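Should Your School Buy a Robot?

Say the school in Cadden has some money to spend, and a company called Skoltance wants to sell it a robot. The ad says the robot can "help with everything." That should make you a little suspicious. Everything is a lot of things!

Start with the price. The number in big letters is almost never the whole number. A robot arm might need a stand, a gripper (that's the hand part), cables, and a computer to tell it what to do. Some companies sell those separately. It's like buying a toy and finding out the batteries are extra, except these batteries can cost more than the toy.

Now think about the job. Moving mugs from a tray to a row of coasters sounds easy. You could do it while talking to a friend. For a robot, each mug is a puzzle. Where is the handle? How hard should it squeeze? What if somebody puts the tray down a bit crooked? 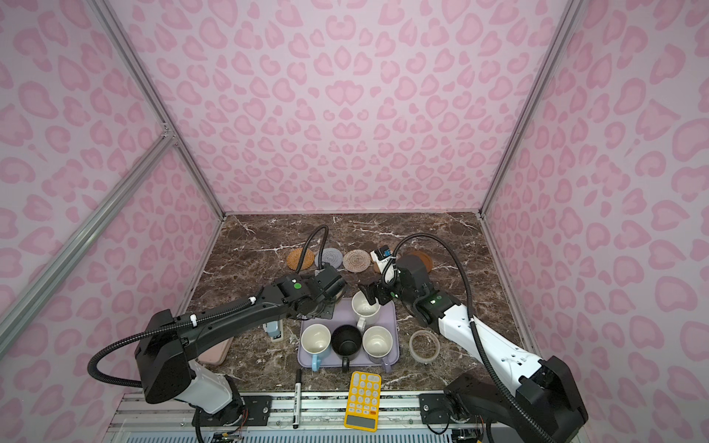

So before anyone pays, ask how often the job needs doing. If the school puts out 12 mugs a day, a person can do that in 3 minutes. If a big kitchen has 275 mugs to put out every day, a robot starts to look more sensible - but only if it drops very few of them.

Then ask to see it work. A video doesn't count, because a video can be the one good try out of 10. Ask the seller to use your mugs, on your table. If they say no, keep your money in your pocket.

There are slow costs too. Parts wear out. Somebody has to learn how to run the thing, and that person needs time to learn it. If the robot breaks in March, who fixes it, and what does the visit cost? Get the answer on paper.

Some robots are worth buying. Plenty end up in a closet under a sheet. You can often rent one for a month first, and a month is long enough to find out if people still use it after the first week.

Try it yourself: pick one chore at home and write down everything a robot would need to do it. Put a price next to each thing, then ask a grown-up to check what you forgot.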